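Review: the Juneo two-arm domestic assistant, second release

By Shalini Kushwaha, Household Equipment Desk
May

Juneo has supplied this publication with its second-release domestic assistant for a trial of 9 weeks. The unit consists of two jointed arms on a wheeled column, a charging plate and a tablet for setting tasks. It is sold for use in homes and small workplaces, and the maker states that it will fold laundry, clear tables, load a dishwasher and open common packaging. The review considers whether those claims hold under ordinary conditions, and whether a household or a small firm should consider a purchase at this stage.

The trial was conducted in two places. The first was the test kitchen at our own offices. The second was the packing room of Tumia, a supplier of dried goods, where the supervisor, Gaurav Joshi, kept a daily record of tasks set and tasks completed. In all, 507 separate tasks were attempted. A task was recorded as complete only when no person had touched the machine or the item after the instruction was given.

Setting up

Installation took most of a morning. The column must stand on a level floor, and the arms require clear space on both sides. The written instructions are thorough, although the section on floor mapping refers to a menu that has been renamed in the current software. Juneo's support line answered our enquiry promptly and sent a corrected page.

Clearing and carrying

The machine performs best at plain carrying. It moved plates, bowls and closed boxes from one surface to another with few faults, and at Tumia it placed filled cartons on a trolley to an acceptable standard. Mr Joshi recorded a completion rate of 87 per cent for cartons of a single size. Mixed sizes produced a lower figure, and the arms would at times wait for several minutes before asking for help.

Laundry

Towels and pillowcases were folded neatly and very slowly. Shirts were not folded to a standard that we would accept. The unit could not reliably find a sleeve that had turned inside out, and on two occasions it folded a shirt together with the cloth beneath it. Households hoping to be relieved of ironing and folding should wait.

Opening and closing

Packaging proved the most demanding part of the trial. The assistant opened card cartons with a perforated strip, and it removed the lids of wide jars when these had been loosened beforehand. Drinks bottles were another matter. It crushed thin bottles when it gripped firmly and let them spin when it did not, and it had particular trouble in setting a cap back squarely upon its thread.

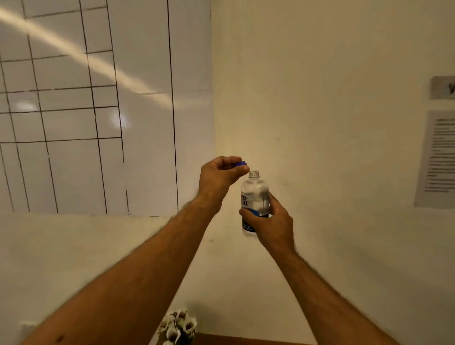 Fine work of this sort depends on the two hands sharing a task, and the software still treats each arm largely as a separate worker. A person holding a bottle does not plan the grip in advance. One hand closes round the lower middle of the clear plastic, with the thumb against the side, while the other keeps a small ridged cap between thumb and fingertips, close to the open neck and a little tilted. With the bottle mostly full, as it is here, too hard a squeeze may send water over the top. The Juneo unit has no sense of touch in its fingertips beyond a simple pressure reading, and in our view this is the chief limit on what it can do.

The earlier Pfeiffer single-arm model, reviewed in these pages, did not attempt bottles at all. Juneo deserves credit for including the function, but it should be described to buyers as a trial feature.

Noise, safety and upkeep

The motors are quiet enough for conversation. The arms stopped correctly each time a hand was placed in their path. The finger pads showed wear by the end of the trial and will need periodic replacement, a cost which the sales literature does not make plain.

Assessment

The assistant may be recommended to small firms that handle boxes of uniform size and have a member of staff nearby. It cannot yet be recommended to private households. We would wish to see better fingertips and a working method for shirts before revising that view.

Rating: 2 out of 5 for home use. No rating is given for commercial use.

Reader comments

Vikas Chaturvedi
Was the dishwasher tested? It is mentioned in the first paragraph and then not again. That is the only job I would buy it for.

Shalini Kushwaha
It was. Plates were loaded well and cutlery poorly. The section was removed for length and will be published with the next set of results.

Capucine Chauvin
My father has arthritis and bottle caps are the thing he struggles with most. I was hoping for better news. Does anyone know whether the pressure setting can be changed by the user?

Renu Pathak
We had one on loan at work. Fine with boxes, hopeless with anything soft. The arms waiting for help matches our experience, and the chime it makes while waiting is very tiresome.

Related items

Pfeiffer single-arm kitchen unit: full review
Skirnivport trade fair: household machines on show
Jar openers for weak grips compared
Choosing a trolley for a small packing room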